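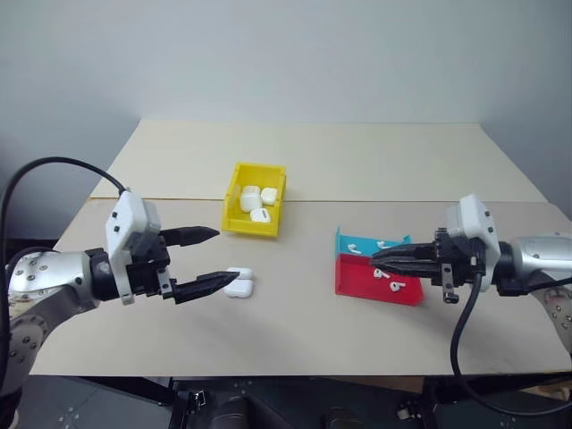 Tilldale publishes bench rules for two-arm sorting cells

FONBRIDGE, November – Tilldale has today put out its working code for small-parts benches where two robot arms share one table. Free to download, 9 pages, plain English.

The code covers 4 areas: shared reach, cable routing, bin layout and handover to staff. Written by Meriem Salem and Essam Sqalli after 124 logged stoppages on our own benches.

"Most of it is housekeeping," said Salem. "Which arm has right of way. Where the cable goes. Who is allowed to reach in, and when."

Main points for sites:

One arm moves over a shared bin at a time, the other waits clear.

Bins keep to one colour per part type. Earbuds and their charging cases never go in the same bin.

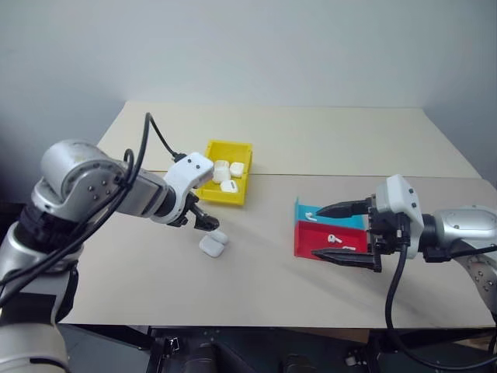
Cables to be checked at full reach before every shift – not just at instalation.

Any speed change is signed off by two people, and written down.

Briltance has agreed to trial the code on its earbud line, with Nawal Benkirane as site lead. Feedback goes into a second edition, no date for that yet.

Open morning at the Fonbridge workshop this Saturday, 50 places, book ahead please. Flat shoes, no lanyards.

Press contact: Hanane Belhaj, Tilldale press office. Interviews with both authors can be aranged.

ENDS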